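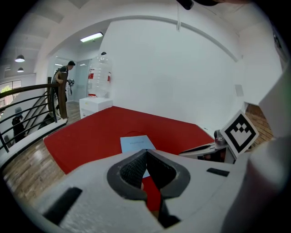

A light blue printed sheet on a red tabletop. (Image: Chie Ikeda/Prakside)

November 19, 2024 – I'm Leena Lindqvist, and I get to share some fun news! My team at Prakside has finished its first map of where hail forms inside summer storms. Maya Semaan and I flew two weather balloons into a storm over Utton in July, and they sent back 3000 readings before we lost the signal. The biggest stones grew much lower than I'd guessed. We're flying again next summer – write to Mackenzie Vachon for the data.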